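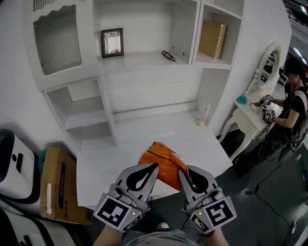

3 min read

Filed under: Tooling / Perception / Bimanual

# Nurnska

Hello, and thank you for stopping by! Nurnska is the little pile of Python that sits between our hand-held gripper recordings and the planner in Negussie. It takes the raw video, finds the marker tags on the two grippers, works out where each hand is relative to the other, and writes one tidy episode file at the end. Filipa Patrício wrote the first version, and Tsehay Yilma and I have been fussing over it ever since.

Most of what we test on is cloth, and the orange cloth at the white desk is the one we keep coming back to (you'll find it in the repo as `desk_cloth`). Cloth is a good, honest bully for this kind of code. It hangs over the edge of things, it bunches up in the fingers, and it gets between a camera and the tag you were counting on.

## Getting started

Install the package, point it at a session folder, and go and make some tea:

 pip install -e .
 nurnska align sessions/desk_cloth
 nurnska export --to negussie

The align step wants at least 10 seconds of video with both grippers in view of each other. If it can't get that, it will stop and tell you so, fairly politely.

## How the tags are used

Each wrist view looks for the other gripper's tags, and the head view, when there is one, looks for both. We solve for the hand poses together over a window of 70 images, so a tag that drops out for a moment doesn't throw the whole track off. You can change the window in `config/solve.yaml`, though I'd leave it alone until you've seen a few episodes go through.

One thing to watch for: two people may be working side by side, each with their own pair of grippers, and a stray tag from the neighbor can wander into your view. Please list your own tag numbers under `my_tags`. Anything not on the list gets ignored. Facundo Escobar lost an afternoon to this, so do fill it in! 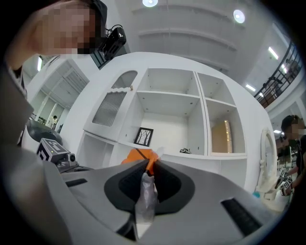

## Known problems

- Ribbed glass and mirrors sometimes give false corners. Raising `min_corner_score` helps, but set it too high and you lose real tags in dim rooms.
- Finger width drifts on thick folds. Ebise Kahsay has a fix on the `berkumo` branch, which still needs tests.
- Sessions longer than 600 seconds should be split before aligning, or memory use gets silly.

Questions and patches are very welcome. Kwadwo Abugri looks after the issue tracker and is much quicker at answering than I am.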